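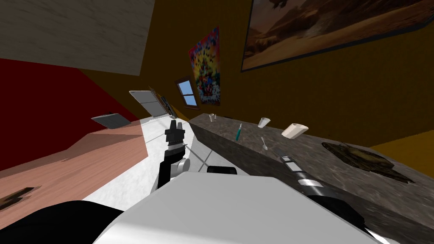

*2 min read*

# Fatosport Rinport Snowshoes

If you've been waiting for a snowshoe that climbs well and still feels light on the way home, come and meet the Rinport! We've been out on it since the first good snow, and it's the pair we keep grabbing from the rack, even on days when we meant to try something else.

The big change from the old model is the crampon under the ball of the foot. It has longer teeth that bite early, so you can walk straight up a firm slope where you used to have to zigzag. Jean Cruickshank took a pair up the Strachan loop, a climb of more than 2,000 feet, and came back talking about nothing but the heel lifts (you flip them up with a pole tip, gloves on, and your calves will thank you).
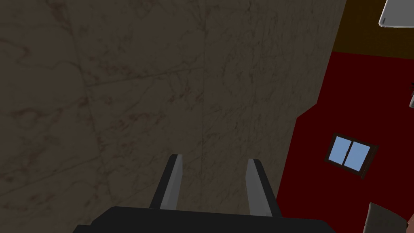 Bindings are where most snowshoes annoy me, and these really don't. The Paletti strap is one long piece of soft rubber that wraps the boot and hooks over a peg. It stays stretchy in the cold, it fits everything from trail shoes to big pac boots, and you can swap in a new one at the trailhead with no tools at all – spares are sold in pairs.

**Specs**

- Length: 25 or 30 inches
- Weight: 5 pounds per pair in the 25
- Frame: aluminum tube
- Heel lift: two positions, up or flat
- Strap: Paletti, black or orange
- Warranty: 5 years on frame and crampon, straps not covered

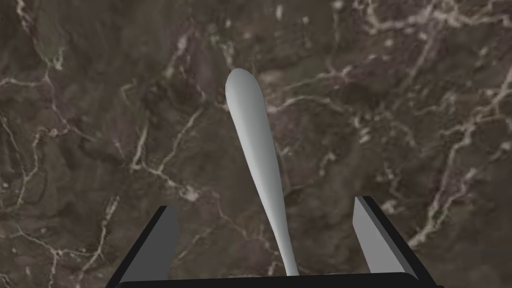 *Dark marble with pale veins.*

**Which length?** Go by your weight with a full pack on, and by the snow you walk on most. The 25 is plenty for packed trails and most day trips. For deep powder, or an overnight load of 60 pounds, get the 30. Brunello Gatti is a tall guy and he still picks the 25 for anything in the trees, where a shorter shoe is so much easier to turn.
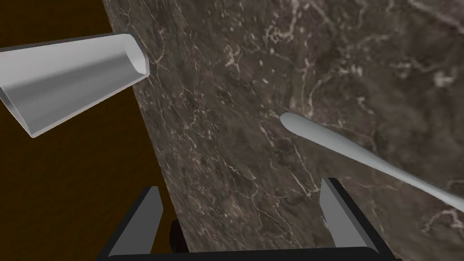 Poles aren't included. Any pair with snow baskets will do, and you'll want them on the way down, when the Rinport likes you to sit back a little and let the heel teeth work. Rinse off road salt when you get home and hang the shoes up by the straps.

The 30 is out of stock until April. The 25 ships now in both strap colors.

Page updated 2018-12-26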